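用腕部相机识别半透明薄膜：从分割到抓取点的一套做法

上一篇写完硬质盒子的抓取以后，好几位朋友留言问我，塑料薄膜这种又软又透的东西该怎么办。说来惭愧，我自己也在这上面磨了很久，所以这一篇会啰嗦一点，把走过的弯路也一并写进来，大家泡杯茶慢慢看吧！

先说环境。我用的是自己整理的小工具包 Wostden，感知节点和规划节点分开跑，中间只传掩膜、抓取点和一个置信度。您用别的框架也完全没关系，思路是一样的。

第一步：先别信深度图

薄膜透光，深度相机常常直接穿过去，量到后面的墙或桌面。我的办法是把深度只当作“不可能区域”的参考，主要的分割交给彩色图像。训练时，白色背景的样本要多放一些，白底上的浅色薄膜最难分，模型很容易把整片膜当成墙。

第二步：找一条靠得住的线索

如果薄膜上有彩色条纹，那真是太幸运了。先转到 HSV 空间取出蓝色，再做骨架化，就能得到一条随褶皱弯曲的中心线。条纹会扭转、变窄，中间断开几个像素也很常见，我把允许连接的间隙设为 6 个像素。旁边若有更浅的蓝色带子，饱和度阈值就要提高，我最后停在 80（OpenCV 的取值范围），您可以从这个数开始慢慢试。

第三步：把亮点和褶皱分开

水珠会形成很小的高光，边缘检测特别喜欢它们，褶皱的灰影反倒容易漏掉。我会先用形态学开运算去掉孤立亮点，再用 7×7 的窗口算局部梯度方向。方向一致的留下来当褶皱，杂乱的就丢掉。这里请耐心一点，窗口太大，尖尖的折角会被抹平。

第四步：夹住以后，继续看

很多程序在夹爪闭合后就把感知节点停了，我以前也这么写，后来吃了不少苦头。现在我会让它接着跑，盯住条纹进入夹爪的那个位置，把它当作锚点；锚点在连续 4 帧里朝同一方向移动，就判为打滑，控制器先减速，再重新估计。黑色夹爪要提前做好遮罩，连同包在外面的黑布一起遮掉，布面的皱褶也会产生边缘，别让它们混进薄膜的结果里。 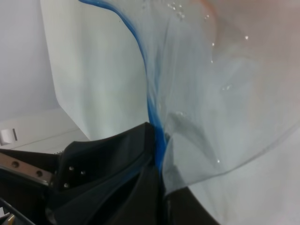 读者评论

Adaeze Aliyu：写得好细！请问没有彩色条纹的透明膜，第二步怎么办呀？

作者回复：可以跳过第二步，直接靠褶皱方向来选点，不过置信度会低一些，建议让机械臂换个角度多看一眼。

Adaeze Ogundipe：开运算的核我用大了，把细条纹也一起吃掉了，提醒后面的朋友先取条纹再去亮点，顺序别反。

路过的小陈：遮罩那段救了我，我们的夹爪也包着黑布，之前误检多得吓人。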